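4.2 Reading errors in the manual billing of household water

The second part of the study deals with the transfer of meter readings to the district ledger. In the Cisternas supply area, 2,388 households were still billed from figures copied by hand, and the Rurkodden office received its returns in May of each year. Clerks worked from six-digit readings and entered them without a second check. A sample of 460 entries was compared with the original slips.

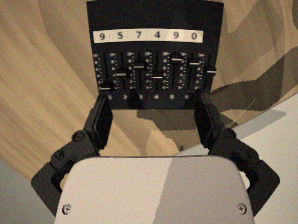 Figure 3. Panel with a six-digit number strip (957490) above a row of sliders set at different heights.

Most of the errors found were simple exchanges of neighbouring digits. These are hard to notice in the ledger, as the wrong figure has the right length and often lies close to the true one. An exchange in the last two places changed a bill very little — an exchange in the first two could double it. Entries made late in a long batch were more often wrong than those made early, and the office has since set a limit of 25 slips for each sitting. 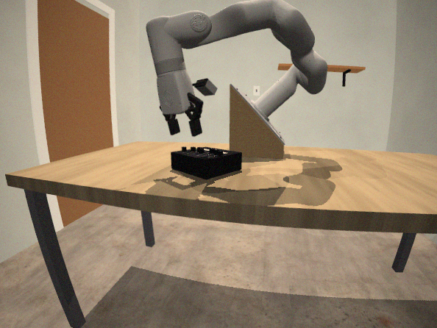

The Kukine office followed a different rule. Each reading was spoken aloud by one clerk and written down by another, and any bill above 500 units was held back until the previous year's slip had been found. The method was slower, and staff there regarded it as tiring. It did, however, remove nearly all exchanges in the leading digits. Repeated digits remained a weak point in both offices and are treated separately in Section 4.3.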